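Tiina Ojala had the kettle on before I'd found a place to put my coat, and she had started talking about failure before the tea was poured. She likes failure, or at least she likes a good clean record of it. For most of the past two years she and her colleague Faustino Esquivel have been making a simulated robot arm miss things, over and over, and writing down how it missed.

"People send us videos of the one time it worked," she said, sliding the biscuits over. "That's lovely, I'm happy for them. I'd like to see the other ninety-nine."

The project is called Enach, a name that Faustino chose and has never properly explained (I asked twice). Its aim is easy enough to say. When an arm trained to do a small assembly job goes wrong, somebody usually has to sit through the recording and work out where. Enach tries to find the moment by itself. It goes back through the run, picks out the point where things could still have gone either way, and starts the arm again from there with a slight nudge, 100 times over, to see which nudges rescue it.

"You can't do that with a real arm, or you can, but you'd be there until you retired," Faustino said. He came to robotics from theatre lighting, of all places, and still talks with his hands as if he's pointing at a rig. "In simulation you put everything back exactly as it was. Every block, every joint, the same speed. Then you ask it, all right, what if you'd come in a hair further to the left?"

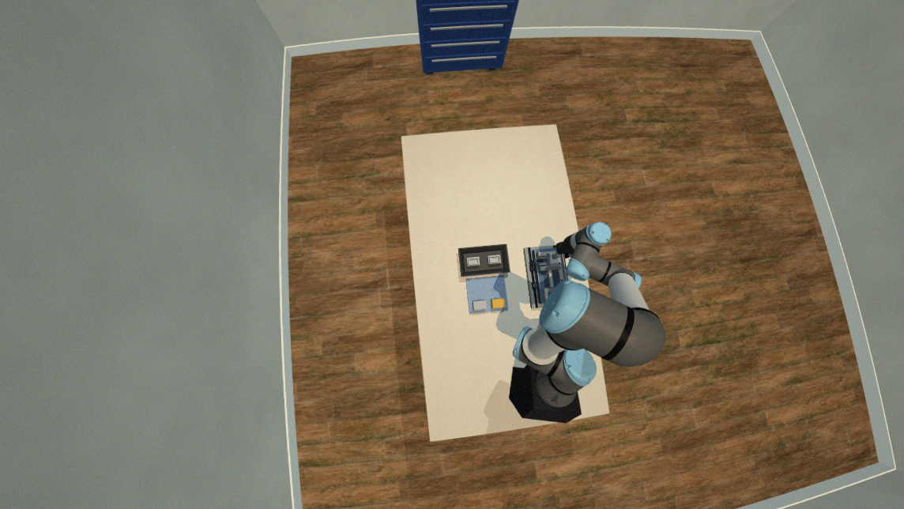 The result that has people writing to Tiina is about where those turning points sit. She and Faustino had both assumed they would cluster at the moment of contact, with the fingers closing and a part slipping, and they'd set up the whole study with that in mind. Their test room is a plain one, a cream work surface on a plank floor with a drawer cabinet against the back wall, and on the surface a tray, a dotted blue board with a grey block and a yellow-orange one, and the long fixture with its black rails over by the arm. They ran 1678 failed attempts through Enach. In 707 of them, the last point at which a nudge could save the run came well before the gripper had touched anything at all.

"I thought it was a bug," Tiina said. "I told Faustino it was a bug, and he went home cross with me, and I spent a whole weekend looking for it."

It wasn't a bug. What they think is going on has to do with the elbow. The arm has more than one way of reaching most places, and early in the motion it more or less settles on one. If it settles badly, it can still get its gripper to the right spot, but it arrives at an awkward slant with no room left to correct, and by then no amount of fiddling at the fingertips will help. Faustino compared it to reversing a trailer down a driveway. By the time you're beside the letterbox, he said, your mistake was back at the road.

I wondered whether that was something they could have seen just by watching. Tiina gave it some thought, long enough for me to take another biscuit.

"Maybe somebody sharper than me would have. But when you watch a failure, your eye goes to the gripper. Mine does. You're waiting for it to drop something, so that's where you look."

There's a good deal they don't claim. All of the runs come from simulation, with one model of arm and a small family of assembly jobs. Perla Bañuelos, who read an early draft for them, was quite firm that they should put this on the first page and not the ninth, and they did. She also wanted to know whether the size of the nudge mattered. They hadn't checked, so the paper was held back from August while they did. With larger nudges more runs could be rescued, as you'd expect, but the early turning points stayed early.

The next step is a real bench, which Matěj Hrubý is putting together down the hall. Tiina is looking forward to it and dreading it in fairly equal measure. A real arm can't be put back exactly as it was, so Enach will have to work from runs that are merely similar, and she doesn't yet know how similar is similar enough. Faustino is more cheerful. He reckons that if even a part of the pattern holds, you could warn an arm off a bad approach while it still has time to choose another.

"He always says that," said Tiina, and got up to refill the pot.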